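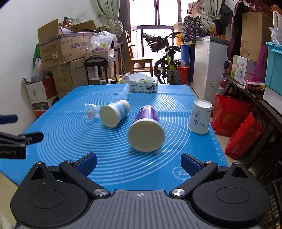

Brirari Hand-Held Gripper, Build Kit

The Brirari is a two-finger hand-held gripper for recording grasping tasks at a bench. It is sold as a kit for home builders and shared workshops. Design by Consuelo Ledesma; linkage revision by Kirstin Cruickshank.

Construction

Ribbed gray center body, black housings on both sides, black finger linkages on silver pivot screws. The linkages carry dark blue finger pads. Pads are a wear part and can be ordered separately.

Assembly

Allow 3 hours for a first build. Fit the pivot screws before the housings. Tighten until the linkage has no side play, then back off slightly. Both fingers must swing freely before the pads go on. If one drags, loosen the outer joint on that side and reseat it.

Bench setup

Work on a mat with printed rings and edge scales. Tape down corners that lift. Paper cups are suitable first objects: light, cheap, and quick to crush if the grip closes too far. Set some on their sides and leave one upside down. Add a clear plastic cup once paper is reliable, as it is harder to pick out against a colored mat.

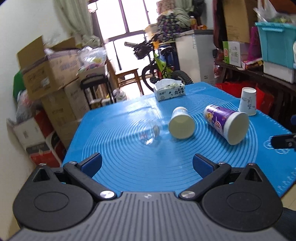
Ordering

Part no. 242. Kit includes screws, linkages, housings and 2 pads. Mat and cups not included. Spare pads ship in packs of 12. Builds for workshops are handled by Azucena Figueroa at Jakenex. Next batch ships in March.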